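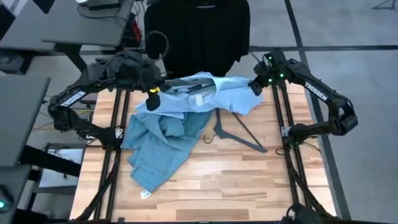 Folding denim shirts, help

gomville_gal
ok so thin denim shirts. light blue kind with a collar. i fold it, looks fine, next morning its a lump in the drawer. have 11 of these between me and my husband and the drawer is 16 inches wide. what am i doing wrong

zulell42
are you buttoning it first? top button, middle one, last one. then face down, sleeves straight back, thirds

gomville_gal
buttoning takes forever tho

dosbridge_dan
Dont fold them. Hang them. Denim shirts are shirts, not jeans. Collar goes flat in a drawer and never comes back

zulell42
disagree, mine are in a drawer all winter, collars fine. you just cant stack stuff on top

pleatfreak
Pull it tight across the shoulders before anything else. Grab both sides up top, lay it down from there, then smooth toward the hem. If the bottom half is bunched when you start you're folding the bunch in. Table not bed, bed is too soft

dosbridge_dan
Or hang it. Takes 5 seconds

gomville_gal
closet is full dan!! thats why the drawer

pleatfreak
how big is the table?

gomville_gal
kitchen one, wood, big enough. was using the bed so maybe thats it

soomro_k
steam it first if its creased from the basket. tee shirts you can get away with, denim no. and fold to the drawer width minus an inch, not the full 16

gomville_gal
ok did 2 on the table, shoulders first. way flatter. skipped the middle button sorry zulell

zulell42
it will gape

dosbridge_dan
still say hang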